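About Datine Lake Cabins

Datine Lake Cabins is a family-run property on the north shore of Lake Hutton, two miles past the Sinex Road turnoff.
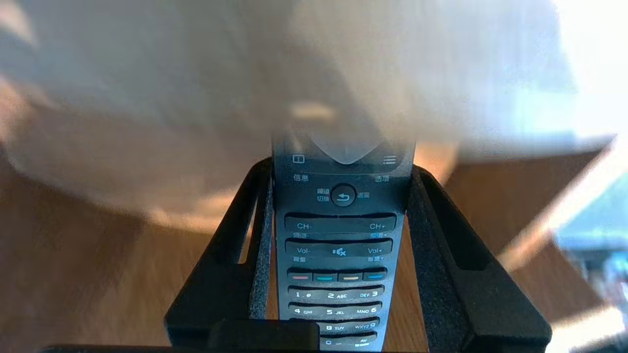
We have 23 cabins on a wooded site that slopes down to the water. Most sleep four, and the larger ones along the Gebretsadik Trail sleep up to eight. Every cabin has a full kitchen, a wood stove, a covered porch and parking for 2 cars. Linens and towels are included in the rate. Firewood is sold by the bundle at the office.

The property started as a fishing camp. The original lodge is still in use and now holds the front desk, a small store and the laundry room. The cabins were rebuilt one row at a time, and the last row reopened in March with new bathrooms and better insulation.

In summer guests use the swimming beach, the boat dock and the canoes, which can be taken out free of charge. In winter the trail behind the lodge is groomed for cross-country skiing and joins the county system at the Sinex trailhead. Snowshoes can be rented by the day.

Dogs are welcome in the lower cabins only. Please tell us when you book. Quiet hours begin at 10 p.m. There is a two-night minimum year round.

The office is at 703 Hutton Shore Road. Check-in starts at 3 p.m. and late arrivals can pick up a key from the box beside the lodge door.

Page updated 2026-05-06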